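**Can a robot clear a tea table yet?**

**usetti_fan** · 11 Oct 2025
My brother-in-law swears we'll all have kitchen robots by December. I run a lunch counter with 16 seats and would settle for one that can put a mug away. Is anybody close?

**hdeng**
Close on mugs. A mug is a friendly object. Glass is where your 3,000 dollars goes to die, because depth cameras look straight through it.

**Ornella M.**
Disagree. Glass is mostly solved if you train on enough people doing it by hand with the same gripper. Stuff like this: 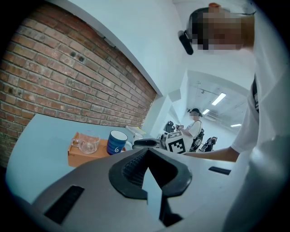 *Clear teapot, blue mug with a white swirl, small white cup behind it.*

**hdeng**
So two people and a room full of gear to deal with one teapot. My grandmother managed alone, with a cigarette going.

**Ornella M.**
Your grandmother had decades of training data. Also that's people teaching, it's not the finished product.

**s_amato**
We trialed an arm from Droltlow at the shop, sorting cups into racks. Fine for 9 minutes, then it set one down next to the rack with great confidence. Kept going, too.

**usetti_fan**
I've employed that arm. Twice. He was a nephew.

**Ornella M.**
Sandro, which gripper tips? The stock ones slide on glaze.

**s_amato**
Stock. Will try softer ones and report back.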